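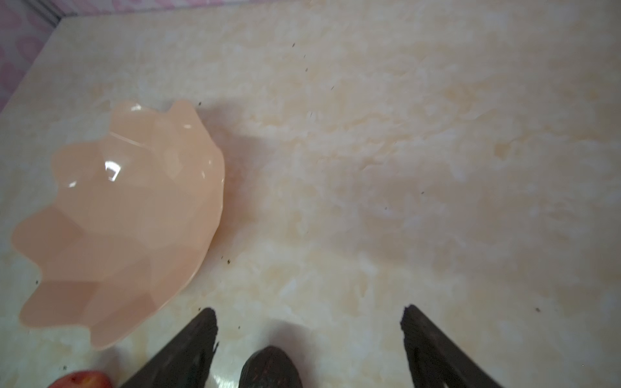

Revised Practice for Tabletop Handling Takes Effect in December

The Madidside office has issued the second edition of its Practice for Tabletop Handling by Robot Arms. It applies to every group that records or evaluates pick-and-place work on counters and tables, including groups working in private homes under the Videll agreement. The first edition remains valid for work already begun.

The revision follows a review of 3,726 recorded attempts, led by Cempaka Ngui with Shabani Mfaume. The reviewers found that groups used the same words in different ways. An attempt logged as complete by one group would have been logged as partial by another, and results from the two could not be compared.

Under Section 2, an object counts as placed only when it is at rest in its container and the gripper has let go of it. An object that leans on the rim or touches a finger is logged as partial. Where several objects go into one container, each is logged separately, and objects already inside may shift or be covered without any change to their earlier entries.
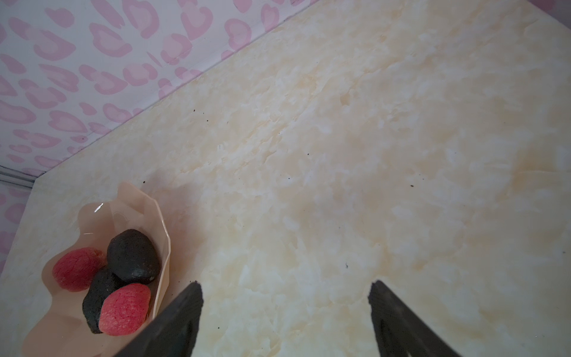 Section 3 deals with the work surface. Glossy or patterned surfaces are permitted and need not be covered. Crumbs and small specks may stay where they are, provided the surface is left in the same condition for the whole set. An operator who wipes the surface partway through must start a new set and note the time.

Section 4 sets limits on the gripper. The fingers must be open before they come down to an object. They may pass over the rim of a container but may not be used to push it into position. If a container is moved by contact, the attempt is stopped and logged as such, even when the object was later placed correctly.

Real fruit and imitation fruit may both be used. The log must state which, and the two may not be mixed within a set. Erasto Kombo has prepared a short table of accepted object names, now attached as Annex B. Groups are asked to use these names exactly as printed.

Each group must submit one trial set of 100 attempts, logged under the new rules, before its next regular submission. Trial sets will be checked by Dennis Temba and returned with comments. Groups using the Grorkex log sheet should request the updated version, as the earlier sheet has no field for partial placement.

Questions on the text should be sent to Jhonatan Ayala at the Madidside office. Requests for an exception to Section 4 must be made in writing before work begins.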